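Why the bottles go at the bottom

A wire rack has two useful places to put things: the floor and the shelf or rim above it. Which one is used for which item depends on three properties: weight, shape and how easily the item is damaged.

Weight

A drink bottle is mostly liquid, and liquid is heavy. When heavy things are low, the centre of gravity of the whole rack is low too. The centre of gravity is the point where all the weight seems to act. A rack with a low centre of gravity has to be tilted a long way before it falls. If the same bottles were stood on top, a small push could be enough.

Shape

Bottles have a narrow neck and a flat or nearly flat base. They are made to stand up. A bag of crisps has no base. It is a soft pillow and lies most steadily on its side, spread over as wide an area as possible.

Damage

A crisp breaks easily. The bag around it is sealed with gas inside, usually nitrogen, which keeps the crisps from going stale and works as a cushion. The cushion copes with small knocks. It does not cope with a full bottle resting on it for 11 hours.

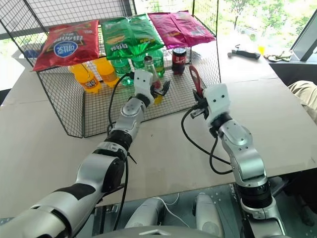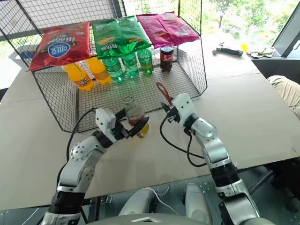 Snack bags above, drinks below, in a black wire mesh rack.

Why mesh?

Mesh is a grid of thin wires joined where they cross. Most of it is holes, so a mesh rack weighs less than a solid box of the same size and lets you see what is inside. Each wire passes part of the load to its neighbours, and a heavy bottle is held up by many wires at once. The holes must be smaller than the things standing on them.

Try it

You need an open wire basket, 2 full plastic bottles and a large bag of crisps.

1. Stand the bottles on the floor of the basket and lay the bag across the top.
2. Tilt the basket slowly with one hand. Keep the other hand ready to catch it.
3. Note how far it tilts before it starts to tip.
4. Take everything out. Lay the bag on the floor of the basket, place the bottles on the bag and repeat.

Write down both results. Check the crisps as well.

Text: Serena Fabbri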